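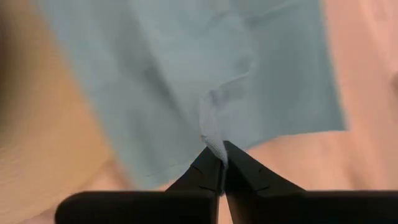
16 June 2022 -- shoe and split notes, track group

Two sessions written up together because I left the notebook in my car again. Sorry to anyone who went looking for it!

Foam wear, 800 repeats

Ladan Safavi ran the 800s in the old Ploltex pair and then swapped to the Vanags for the last 4. Her splits barely moved, which surprised both of us (she was sure the Vanags felt quicker off the bend). I pressed the heel foam with the dial gauge after each set and the old pair is slow coming back now, mostly on the outside edge. It was fine in March, so whatever happened, it happened over spring. She also says the left one squeaks. I couldn't hear it.

Gauge was sticking a bit by the end. I cleaned the stem and it loosened up, but I'd treat the last two readings as soft. They're marked with a pencil star.

Drinks during the session -- Ladan took hers between sets and I forgot to write the times down, so that column stays blank. Next time whoever holds the clock should do it. 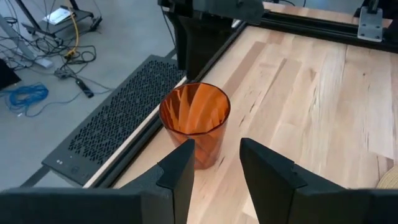 Getham loop

The wheel gave me 1,730 meters for the loop, gate to gate, hugging the inside line. The watches all say longer, and no two of them agree. I trust the wheel, though I did have to lift it over the curb by the bridge and may have lost a little there. Somebody please walk it again going the other way before we use it for the time trial.

Gravel on the back stretch is loose. I wouldn't put spikes on it.

To do:
- new battery for the spare clock
- ask Gorketti if they still sell the thin insoles
- copy Ladan's splits into the big sheet -- my handwriting is bad, ask me if a 7 looks like a 1

Recent entries
Lace tension, second try
Getham loop: first walk
Stopwatch lag, hand vs. gate
Vanags pair, out of the box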